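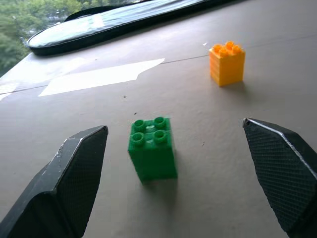 Big bricks, what to keep
Posted by Werska, June

Sorting out the playroom boxes. We've got a tub of the big toddler bricks, mostly 2x2s, and the youngest has moved on to the small ones. Do I keep the set together or split it? A neighbour has offered 20 pounds for the lot.

Pistetti, 9.40 am
Keep them. Ours came back out when the cousins visited and the seven year old used them as well. The tall 2x2s are the ones you run out of first.

Morris, 10.15 am
I'd sell. They take up a whole shelf and you can buy them back at a boot sale for less than that. I paid 12 for a full bin bag last summer.

Pistetti, 10.32 am
A bin bag of what though? Half of mine from a boot sale were copies and wouldn't grip the baseplate.

Morris, 10.50 am
All fine apart from a few chewed ones. Push two together before you hand over any money.

Prisov, 1.05 pm
If you do keep them, wash them first. Net bag, warm water, washing up liquid, then stand them studs down on a towel. Water sits inside the hollow studs otherwise.

Werska, 1.20 pm
I was going to put them in the dishwasher.

Prisov, 1.31 pm
Wouldn't. Mine is never below 50 and I had some go dull.

Morris, 2.10 pm
Done it for years on the top rack, no trouble.

Werska, 6.45 pm
Sink it is. Keeping the 2x2s and the baseplate, selling the rest.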